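Search Search this site Enter keywords Go

Call for participants: review of the Hakesov Code of Practice for People Working Beside Robot Arms

The Leltberg Institute for Workplace Practice invites applications from persons wishing to take part in the review of the Hakesov Code of Practice. The Code sets out how tabletop robot arms are to be installed, started, supervised and stopped in rooms where people also work. It is used in laboratories, training workshops and small packing operations, and it is read alongside the safety laws and published standards that apply at each site. It does not replace them.

The present edition was written for rooms in which the operator stands at a marked distance and approaches the arm only when it has stopped. Many sites now work differently. Operators stand at the table while the arm picks up, carries and sets down light objects, and they may reach into the same space several times in a working session. The Institute received written comments on this subject from 37 sites during the last comment period, and Section 11 of the Code, Shared Reach, will be rewritten in full.

Who may apply

Applications are welcome from operators, technicians, safety officers, trainers and supervisors. Applicants should have regular duties in a room where a robot arm is used. No degree is required. At least four places are reserved for persons whose main duty is operating at the table, as their experience was not well represented in the last review. Employees of arm and gripper manufacturers may apply but must state their employment in the application, and they will not take part in votes on wording.

The Institute will appoint 10 participants.

Duties of participants

Participants will read the draft of Section 11 and the two annexes, attend review sessions of 90 minutes each, and return written comments between sessions. Each participant will also carry out one trial of the draft checklist at his or her own place of work, with the written consent of the employer. Trials must follow the safety rules already in force at the site. Where the draft and the site rules disagree, the site rules apply and the difference should be reported to the Institute.

Questions before the review

The following matters are open, and comments on them will be given first attention.

Hand position. The draft states that an operator whose hand is near the gripper should be able to see the gripper, the held object and the place where it will be set down. Several sites have asked whether this can be met by an operator standing behind the table, facing the arm.

Layout of containers. The draft asks that trays and baskets be placed so that the arm's normal path does not cross the place where the operator's hand usually rests. It gives no fixed spacing. Participants will advise whether a figure is needed.

Hoses and cables. The draft requires a check of any hose carried along the arm, at the start of each session and after any change of tool. Cables under nearby tables are covered only by a general sentence on walkways.

Light objects. Thin plastic items are often treated as harmless. The draft asks sites to assess the grip and the drop height in the same manner as for heavier goods. Opinion on this point is divided.

Clothing. Rules on sleeves, cords and gloves were taken over from the first edition without change and will be examined again.

Stopping. Any person at the table must know how to stop the arm and must be able to do so without asking another person. The Institute does not intend to weaken this rule. Comments on how it is taught are welcome.

Time, place and payment

Sessions will be held at the Asadi Building, with remote attendance through the Wemov meeting service for those who cannot travel. The revised section is expected to go to public comment in November. Participants receive a fixed fee for each session attended, and travel costs within the usual limits are repaid. The trial is not paid separately.

How to apply

Applicants should send a letter of no more than two pages describing their present duties, the type of work done at the table, and one rule in the current Code that they would keep or change. A supervisor's statement is not required at this stage. Applications close on 20th April.

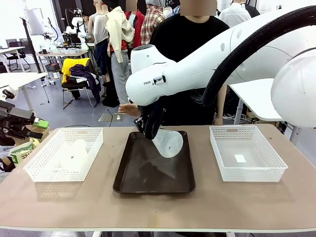 Quentin Charpentier
Head of Code Review, Leltberg Institute for Workplace Practice

Questions about eligibility, employer consent or access to the building may be addressed to Cameron Lockyer in the Code Review office. Applicants will be told of the outcome in writing.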